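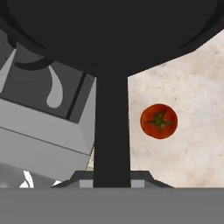 Nudum é um corpus de receitas manuscritas em português, transcritas com os erros de origem e anotadas com os nomes que cada família dá à loiça de ir ao lume. Começou como lista de sinónimos de "panela" e cresceu por falta de vigilância. O problema de fundo é antigo: o objecto escuro e arredondado lá em cima, visto tão de perto, tanto pode ser um tacho como uma frigideira, e os cadernos de cozinha são escritos com essa mesma distância. Quem escreve "deita-se no do costume" sabe muito bem qual é o do costume. Os anotadores não.

Conteúdo

O corpus reúne 61 cadernos, cada um numa pasta própria:

transcricoes/ texto corrido, um ficheiro por receita
etiquetas/ recipientes, medidas e verbos de cozedura
notas/ discussões entre anotadores, editadas para remover o pior

As etiquetas de recipiente são 23. A número 23 chama-se "outro" e é, de longe, a mais trabalhadora.

Formato

Texto em UTF-8, etiquetas em TSV. As colunas são caderno, receita, linha, termo, etiqueta e duvida. A coluna duvida vai de 0 a 3, sendo 3 o valor reservado a palavras como "aquilo" e "a grande". Manchas de gordura que tapam texto aparecem como [gordura]. Pedimos que não normalizem isto para espaço em branco, como fez a versão anterior, com resultados interessantes nas quantidades de sal.

Anotação

Anjana Abeysekara desenhou o esquema e Shiuli Gunawardena reviu as transcrições. A divergência entre as duas sobre a fronteira entre "tacho" e "panela" ocupa umas 17 páginas em notas/ e continua aberta. Até haver acordo, vale a regra da autora do caderno: se ela chama panela à frigideira, é panela.

As indicações de lume deram outro género de trabalho. "Lume brando" é frequente e inútil. "Lume esperto" ficou com etiqueta própria. "Deixar no bico de trás" foi lido primeiro como temperatura, depois como lugar, e por fim como maneira de dizer que ninguém mexa – ficou como lugar.

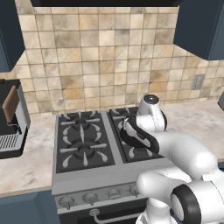
Fig. 2. Fogão a gás em inox encastrado na bancada, com grelhas pretas sobre as duas metades da placa.

Limitações conhecidas

Os cadernos da colecção Herkivach têm doces a mais. Quem treinar um classificador só com eles vai concluir que o país se alimenta de gemas. Os da colecção Mollah cobrem melhor as sopas, mas foram copiados a limpo por alguém com opiniões, e há correcções que não conseguimos separar do original.

Não há medidas fiáveis. "Uma chávena" não foi convertida e não vai ser.

Utilização

O leitor de ficheiros está em ferramentas/ e funciona com a biblioteca Ciscombe, desde que não se actualize a Ciscombe. Para um primeiro contacto, convém filtrar por duvida igual a 0, o que deixa um corpus pequeno, limpo e bastante menos parecido com uma cozinha.

Correcções são bem-vindas, com indicação do caderno e da linha. Receitas da avó também, mas digitalizadas direitas.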